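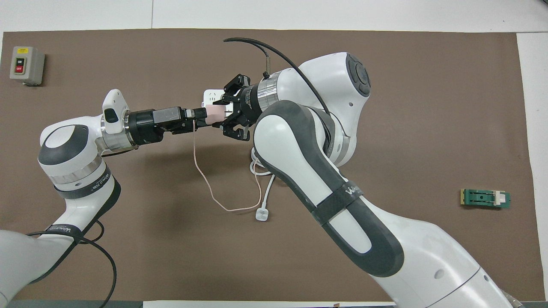 When does the duty become payable on goods stored in the Ludov bonded warehouse?

It becomes payable when the goods are released to the home market, at the rate in force on the day of release. Goods that are re-exported from the warehouse carry no duty, provided the exit record is matched to the entry record.

The point came up early in the visit to the Ludov site in May and governs most of how the place is laid out. The site is divided into two halves, bonded and free, with a single controlled gate between them. Goods cross the gate in one direction only. A pallet that has been released cannot go back into bond, even if the release was made by mistake; the error is corrected on paper and the duty reclaimed.

The operator is Binel, which holds the warehouse approval and the guarantee. Importers using the site do not need a guarantee of their own for goods in storage. They do need one for onward transit, and two firms in our party had assumed otherwise.

The tour began at 9.30 at the lorry entrance. Drivers hand in the transit document at a window, the seal number is checked against the declaration, and the vehicle is sent to one of 11 bays. If the seal does not match, the vehicle waits in a fenced area until an officer has attended. Unloading cannot start before the transit movement has been closed on the system.

The bonded hall has 3,655 pallet places. On the morning of the visit 533 were blocked for stock under query, mostly differences between declared and received quantity. Binel treats any shortage as released goods until shown otherwise, so the duty is set against the importer's account straight away.

Stock records are kept in a package called Rasa. Each line holds the commodity code, origin, customs value and entry reference. Staff may relabel, repack and sort under the standing permission. Anything that would change the commodity code needs separate approval, for which Binel asks 5 working days' notice.

The last stop was the Kang building, used for goods awaiting veterinary or plant health checks. It has its own chilled dock and a separate drain. We did not go inside, as a consignment was under inspection.

Charges were given as a handling fee in and out, plus weekly storage per pallet. Part weeks are billed as full weeks. Release requests received by 15.00 are processed the same day; later ones go into the next morning's run.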